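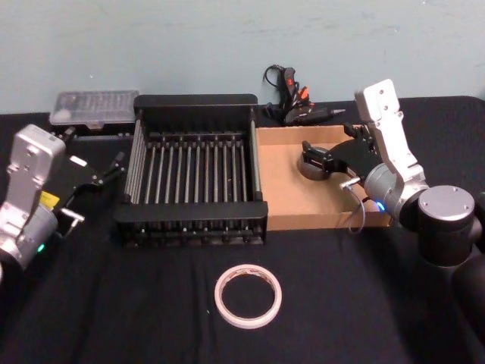

Boxing Clever: what I learned from moving house three times in two years

I used to think there were two kinds of people, the ones who label their boxes and the ones who write "MISC" on everything and hope. I was a proud MISC person. Then I moved from Edetti to Nender, and from Nender to another bit of Nender, and then right across the country to Kuravura, and somewhere in the middle of all that I became the sort of woman who has opinions about parcel tape.

The first move was the worst, mainly because I'd been in the Edetti flat for eleven years and had never once looked in the cupboard over the boiler. I'd guessed I would need thirty boxes. I needed 73. (I know the number because the removal firm, Lobo, charge in bands, and the man on the phone made me go round and count before he'd give me a price.) I stood in the hall with a pencil behind my ear feeling like a shopkeeper, and when I got to fifty I had to go and sit on the stairs for a bit.

What's in 73 boxes? Books, obviously. Pans. Four sets of bedding for a flat with one bed. A fondue set still in its wrapping, a carrier bag of keys that opened nothing, the instructions for a video recorder I'd thrown out years before. I had a whole box of jars! Empty ones! I'd been saving them for jam, and I have made jam once in my life and it didn't set.

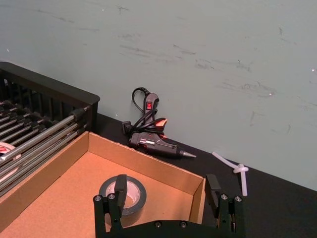 My mother's way of packing was to start with the kitchen and cry. Mine, that first time, was to start with the interesting things, and I'd warn anyone off it. You sit down with the photos at six in the evening, and at ten you've got one box half full and a cold cup of tea, and you've rung your sister twice. Start with the dull stuff. Spare curtains, Christmas decorations, the big roasting tin. You won't miss any of it and you'll feel wonderfully quick.

The other thing I got wrong was weight. I filled the largest boxes I could find with books, because they were the largest boxes and books were the thing I had most of, and it seemed like simple sense. The Lobo lads were terribly nice about it. One of them tried to lift the first one, put it down again, and asked whether I had a kettle. Small boxes for books, then, and large ones for pillows and lampshades. Everybody else seems to have been born knowing this.

By the second move I was a lot cockier. It was only across the river, from the noisy side of Nender to the quiet side, and I decided I could do the whole thing by borrowing a van and a couple of friends. We did it in a day. It rained for the whole of that day, the van had a smell of fish that has never quite left my winter coat, and we took the sofa out of the old place perfectly easily and then found it wouldn't go up the stairs of the new one. It spent the night in the shared entrance. I left a note on it saying sorry, and in the morning somebody had written "very comfy, thank you" underneath.

So measure the stairs. Measure the turn in the stairs as well, and the front door with the door still on it. I had measured the living room in great detail and made a little plan on squared paper with all my furniture cut out and coloured in, and it was a lovely plan, and the sofa now lives with my cousin.

Money is the part I wish people would talk about more. I'd put £400 aside for the Nender move, thinking that was generous for a trip of a mile and a half, and I'd spent the lot before we had a single light bulb in. There's the van, the fuel, the parking permit, the pizza. Then come the little things you only discover when you're in: a shower curtain, a doormat, a bin that fits under the sink, another bin because the first one didn't. For the Kuravura move I put by £1000 for extras alone, on top of what Lobo were charging, and I came out of it with enough for a nice lunch.

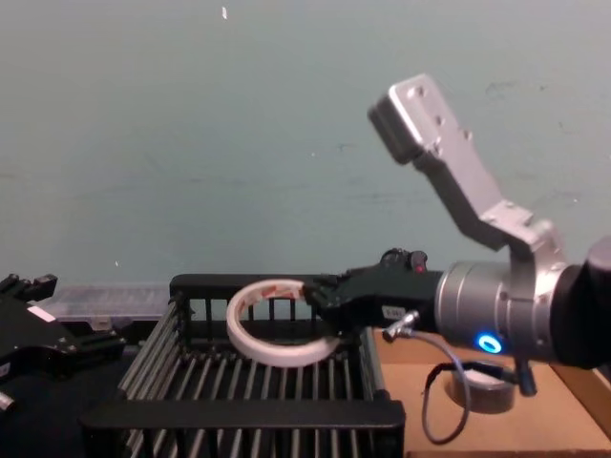

I did get better at throwing things away, or passing them on, which I find much easier on the heart. My rule by the third move was that if I'd carried something from Edetti to Nender and from Nender to Nender without opening the box, it could go to a new home. The fondue set went that way. So did the jars, to a neighbour who really does make jam, and who brought me round a pot of plum the week before I left, in one of my own jars. I nearly asked for the rest back.

A few things got past the rule. I kept a chipped blue jug that's no use for pouring because it dribbles, and a stack of maps of places I have no plans to revisit. I kept my gran's button tin. I'm not sorry about any of them. I've read all those articles that tell you to hold each object and ask what it does for you, and what the button tin does for me is rattle in a way I like.

And labels! I got very keen on labels. Room on the top, room on two sides, and a number, with a list in a notebook saying what each number had in it. I lost the notebook, of course (it was in box 3, with the teabags), but while I had it I was the most organised person I have ever been, and I'd go through it on the bus just for the pleasure. Next time I'll keep it in my handbag. There isn't going to be a next time, I've told everyone so, but if there were.
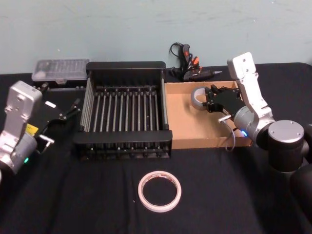 KURAVURA, December

I'm writing this at a table I bought from the woman downstairs, with the heating on and the sea making a racket outside. We've been in six weeks. The van came at eight in the morning and was empty by noon, and Lobo's driver told me mine was the tidiest load he'd had all autumn, and I have repeated this to absolutely everybody I've met since.

It's a funny time to arrive in a seaside town. Half the cafés are shut until spring, and the ones that are open are full of people who all know each other and look up when you come in. I've started going to the same one every day so that they'll stop looking up. Last week the girl at the counter asked if I wanted "the usual", and I said yes straight away, with no idea what she thought it was. It was a cheese scone. I have it every time now.

The unpacking has slowed down a lot. The kitchen was done on the first night and the bedroom on the second, and then the weather turned nice and I went for walks. There's a stack still in the back room with a cloth over it and a lamp on top, and visitors take it for a side table. I know there's a box in there marked MISC, in my own handwriting, with a question mark after it. I'll get to it after Christmas, once I've found the decorations.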